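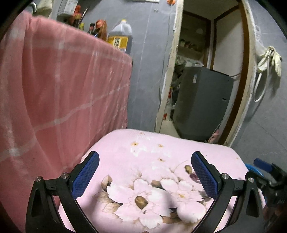
Jobs > Workshop and Studio > Furniture Decorator, Part Time

Furniture Decorator (Painted and Printed Tables)

Jendatach is looking for a part-time decorator to work on small tables and other household furniture. The job is mostly tabletops: preparing the surface, laying out a flower pattern, printing or painting it, and sealing it. We sell to gift shops and to people furnishing a bedroom, a child's room or a small kitchen.

The work

Most of our tables have a pale background, usually pink or cream, with large flowers in white and pink and leaves in brown or beige. You will work from pattern sheets. The flowers are transferred first, and the outlines and small spots are touched up by hand. We have three ranges at present. Nair is the floral range and takes up most of the decorator's time. Zerier is plain color with a border. Gondix is made to order, and the customer picks the pattern.

In a normal shift you will:

- sand and wipe down tops that come over from the wood shop
- mix base colors to match the sample cards
- position transfers and smooth them out to the corners
- touch up petals, leaf edges and stems with a fine brush
- apply clear coats and check them for dust and runs
- repair scratches on tables that have been returned
- wrap finished pieces for the delivery shelf

Rounded corners are the hardest part. A transfer that sits flat in the middle will wrinkle at the curve if it is rushed. We will show you how we do it, and you will practice on spare tops before you work on an order.

You will also help with the display tables at the front of the shop. They need wiping down, and the cloths need to be changed and pressed.

What we need from you

Steady hands and good color vision. Some experience with a brush, whether from sign painting, ceramics, model making, decorating cakes or painting your own furniture. You do not need a certificate or an art degree. You should be able to lift a small table on your own and stand for most of a shift. Clear coats have a smell even with the fans on, so please think about this if you have asthma or get headaches from varnish.

It would help if you have used a spray gun, but we can teach that later.

Hours and pay

The job is 19 hours a week, in the mornings. December is our busiest month and we will ask you to work extra hours then, at a higher rate. The starting rate is discussed at interview and depends on experience. There is a paid trial period of 6 weeks. Aprons, gloves and masks are supplied, and staff can buy seconds at cost.

The shop

We are a small workshop with two decorators now, and one is moving out of state. Last year we finished 2,738 pieces, most of them side tables and children's tables. The decorating room is on the ground floor, with windows along one wall and a sink at the back. There is free parking behind the building. The bus stops at the corner, but service is thin before eight.

How to apply

Send a short letter and photos of three things you have painted or decorated. Phone photos are fine. Please say which parts you did yourself if you worked with someone else. Address the letter to Estrella Camacho at the workshop, or leave it at the front counter during opening hours.

Applications should reach us by 18 April 2018. People we would like to meet will be asked to come in for an hour and decorate a sample board, using our materials. We pay for that hour. You can take the board home.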